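The Great Fold of Late Summer

I own two suitcases and I hate them both. The bigger one lost a wheel somewhere between Morin and the ferry dock at Trolport, and the smaller one has a zipper that only closes if you talk to it nicely. So when I decided in August that I'd finally learn to fold clothes like a grown-up, it was mostly self-defense. I was heading to Urero for a long stay, I was taking the small bag, and everything had to fit!

I started with linen-type pants, which was foolish. Jeans want to be folded. You put one leg on the other, you smack them flat, you're done. Anything thin and crinkly with a stretchy waist has its own opinions. The waistband pulls itself into a bunch, the legs come out of the laundry basket twisted (how? I hang them straight!), and by the time you've fixed one cuff the other one has flipped over on you.

My mistake for years was folding in midair, standing up, chin holding the waistband against my chest like a clothespin. Use the bed. The whole bed, bedspread and all, and don't bother making it first. 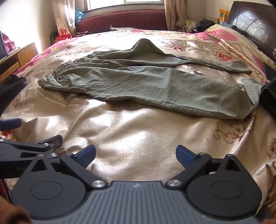

Go for the legs before you touch the waist. I used to do it the other way, stretching the elastic out like I was going to win something, and of course it snapped right back the second I let go. Let it bunch. Untwist each leg from the top down, turn the cuffs the right way out, and run your palm along the side seams until they lie together. Then one leg over the other, and tuck the pointy bit of the seat in so you've got a long, plain strip.

After that I fold in thirds toward the waist, and the elastic goes on last, like a lid. My first stack leaned so badly it slid off the dresser during dinner. The second one held, and I was so pleased with myself that I went and refolded the sheets.

One warning about satiny bedspreads: they're lovely, and they're slippery as a fish. I had a beautiful pile of T-shirts glide off the side of mine and land on the floor in slow motion. If yours is that kind, fold on it but stack somewhere else. A chair works.

As for wrinkles, I've quit fighting them. I ironed every pair of summer pants I had before a weekend in Renard, and they looked slept-in before I got my coffee. Crinkly cloth is supposed to be crinkly. I give it a good shake at the other end, hang it in the bathroom while I shower, and go out.

Three pairs of pants made it into the small bag for Urero, along with the shirts, a raincoat and my ugly sandals. The zipper needed quite a talking-to.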